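Fostville's winter concerts move indoors, with cocoa

The outdoor bandstand in Fostville closes in October, and until a few years ago that was the end of family concerts until the weather turned warm. The Prendergast Nature Center now fills the gap with an indoor series that puts a band in its main hall once a month and leaves the rest of the building open for visitors to walk through. The next concert is 30th January, starting at 6 p.m.

The center's program manager, who books the bands and also runs the front desk on concert nights, spoke with us in the hall last week while the chairs were still stacked against the wall.

"People kept asking us for something to do after dinner in the winter that wasn't a movie," she said. "We had a hall, we had a piano that somebody left us, and we had a heating bill either way."

The first season had three concerts. This one has seven. Seating is limited by the fire code to 351, which includes the floor mats at the front where most of the children end up. She said the mats were a late addition.

"We set out rows the first time, very neat, and by the second song all the kids were on the floor anyway. It's a tile floor and it's cold. So now there are mats, and if you want to bring a pillow or a blanket from home, go ahead."

The band this month is Muvley, a four-piece from Branau that plays folk songs and some older swing numbers. They have played the center once before, to a smaller crowd. The program manager said she asked them back for their pacing.

"They do short songs. They'll do one where you have to stand up, then one where you can sit down again. I have booked very good musicians who played an eleven-minute piece at seven o'clock to a room of four-year-olds, and I won't say who it was."

Admission is $14 for adults and $3 for children, and covers the concert and the exhibits. Members get in free but still need to reserve a seat. She was firm on that point. Last winter too many members came without reservations on the same night, and families who had driven in were turned away at the door.

"I don't want to do that again," she said. "It takes two minutes to reserve. You can call if you don't like the website."

The turtle room and the owl exhibit stay open until 8 p.m. The upstairs gallery closes at 7. The outdoor trail is closed after dark all winter, although the short path from the parking lot to the side door is lit and will be salted if there is ice. Strollers can be left in the coat room.

Food is simple. The kitchen sells soup, grilled cheese and cocoa from 5:15, and the line is longest right before the music starts. Outside food is allowed in the lobby but can't go into the hall — a rule that came in after a problem with ants.

Asked whether the animals mind the noise, she said the staff watched them closely the first season. The owls are at the far end of the building behind two sets of doors. The turtles are closer.

"The turtles don't seem to care. One of them comes over to the glass, but he does that for the vacuum cleaner too."

The volume is kept low, and there is no drum kit. She said some bands have passed on a date over that, and she understands why. A quiet room is set up next to the library for children who need a break, with the door propped open so the music can still be heard. 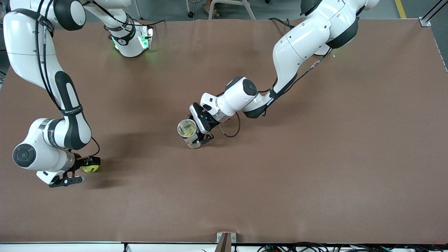
One parent waiting at the desk to pick up tickets said she would like to see the concerts start half an hour earlier, so that children could be in bed on time. The program manager said she hears that a lot. She also hears from parents who can't get there by six as it is.

"We tried 5:30 once and people were still coming in during the last song," she said. "I'd be willing to try it again in the spring, maybe for one date."

The February band has not been announced. She has two in mind and is waiting to hear back from both. Reservations for the January concert close at noon on the day, and any seats left over will be sold at the door, starting at 5.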